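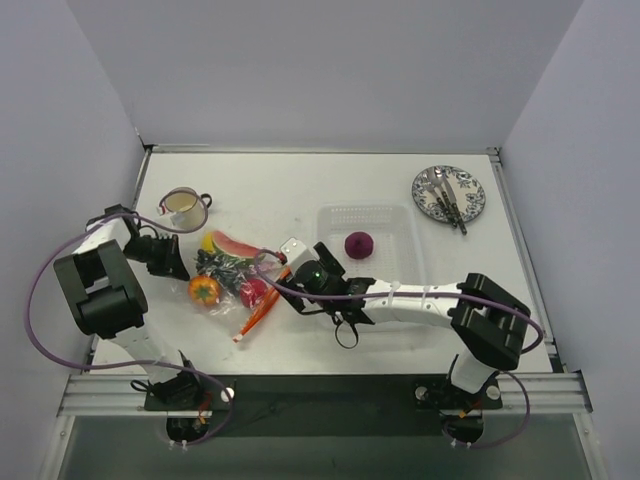
4.2 Containers and the things put in them

Most of the literature on household storage is about the storage and has little to say about the moment somebody faces a tray of odds and ends and must decide what goes in the bag. Our diaries from Skuvthorpe and Wutdale suggest that this moment takes up a surprising share of the evening. Of the 3,083 entries, about 200 concern bags with a zip closure, and a good many of those are complaints.

We follow the Sketari scheme in sorting containers by how they close. Open trays do not close at all, and people are fond of them for that reason. An item in a tray can be seen, reached and ignored. An item in a zip bag has been dealt with, at least in the opinion of whoever zipped it. Households in Wutdale used the word "away" for bagged items and "out" for items in trays, even when the bag and the tray sat side by side on the same table.

Figure 3 shows the pair that came up most often: a bag with nothing apparent in it and a tray with something in it.
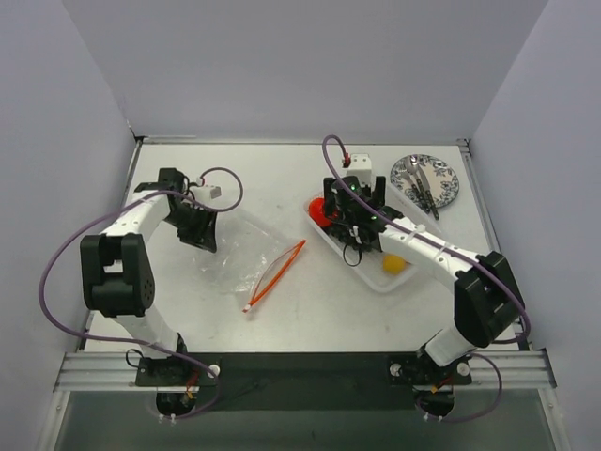

Figure 3. Clear zip bag lying flat, left; translucent tray holding a red item and a yellow-orange item, right.

Clear film has one drawback that our diarists raised early and kept raising. A transparent bag on a pale table is easy to lose while looking straight at it. A bright closure helps. In 49 entries the writer reports finding the bag by its zip, and in 8 by putting a plate on it.

The Pálfi index, which scores a container by the effort needed to get one item back out, ranks trays well above bags. We have no quarrel with the ranking, though it takes no account of trays being carried up a flight of stairs. Rounded items did especially badly on that trip. Several diarists went over to bags in April after a single incident and were back to trays before the end of the month, citing the slider.

We did not ask what became of the sliders. Section 4.3 takes up lids, where feelings ran higher.

September 17, 2023
By the Skuvthorpe Storage Diaries group

Related items
Lids without boxes: a household survey
The second drawer down
Labeling habits in shared kitchens, Wutdale
A shorter form of the Pálfi index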